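Grurholm workshop's home-built grippers are getting a second set of fingers

By the Tekin Shed News desk

The Prunar project has been eating up one end of the long bench at Grurholm since September, and on Friday I finally got myself over there to see how the build is coming along. Short version: the hand-held grippers close nicely, the fingertips are on their second design, and there's a big stack of recordings to get through before anything goes near a motorized arm.

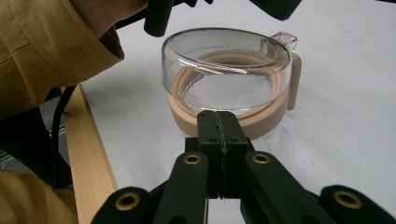
What's being built

Prunar is a shared-workshop build, paid for out of pockets and the tip jar. The plan is to show a small robot arm how to clear a kitchen table, and the way in is a pair of grippers you work by hand. You do the chore yourself with the grippers, the recordings get saved, and later on the arm gets trained on them. I had a go with one and was terrible at it! Your fingers know exactly what to do with a bowl and then the tool makes you think about it all over again.

The grippers themselves are pretty simple. Black plastic arms, brass-colored grommets, and a pair of blocky fingertips that meet flat in the middle. The arms swing the fingers together, and if the two sides are even a little off, the seam at the tips opens up at one end and thin things slide right out. That was the trouble with the first set (I was shown a whole shoebox of them, and yes, I was allowed to keep one).

The clear plastic problem

Most of the table talk was about see-through dishes. The one getting all the attention is a wide clear container with a beige base ring and a beige handle, and it's a mean little test piece. The wall curves, the light bounces off it, and anything you look at through the side comes out bent. The base ring is a lot easier to make out, so a good share of the practice runs start down low, with the fingertips right up against it. Other runs go for the handle or the rim. The group wants all three in the pile, so the arm doesn't end up with just one trick.

Using two grippers on the same dish is the newer part. It takes some getting used to, and I'd say it's about as graceful as eating peas with oven mitts. Still, it opens up lifting, turning and passing things from one side to the other, and those are the jobs people at the workshop keep asking for.

How far along it is

The tally sheet taped to the cupboard says 1138 recordings so far, with 438 of those marked as keepers. The others were tossed for all the usual reasons: dropped dishes, bumped tables, somebody stopping to answer the door. Spending stands at $275, mostly on plastic, screws and cable. I spent more than that on a bread machine I've used twice, so I was impressed.

The next job is another pair of fingertips with a slightly softer face. The current ones are hard and square, great on a mug handle but a bit slippery on smooth plastic. A sheet of grippy material from Astetti has been ordered, and the idea is to cut thin pads and try them on one gripper first. If they peel off, it's back to sanding.

Come and try it

The bench is open to members on Friday evenings from 7, and there's room for 20 people if nobody minds standing. Bring a dish you don't love too much. Plastic is best, odd shapes are very welcome, and anything with a silly handle will make you popular. The drawings for the arms are in the Prunar folder by the printer, and the fingertip drawings will join them once the softer pair has had a few sessions on the table.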